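Sándor Illés sells rooms that do not exist, and charges for each of them. His firm, Platidden, rents simulated interiors to people who train robot arms, and he is touchy about the word "game".

"Games are fun," he says. "We have desks."

The desks come with a globe and a calculator.

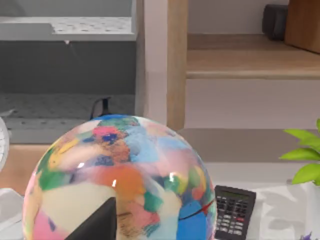

Ayten Ersoy would like it known that her team paid for 100 rooms in December and got 97, and that the invoice was not simulated. Illés concedes the point. The missing ones, he says, had "a floor issue".

Cupboards are what customers ask for most. Wonimon, the basic plan, has 11 kinds of handle; the dearer one has 31. Is that a lot? "Go and look at your own kitchen," he says, "then try explaining it to a gripper."

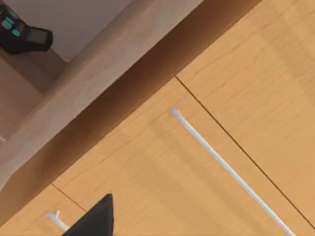
Cabinet doors and bar handles in a Platidden room.

He is now working on drawers that stick. They will cost extra.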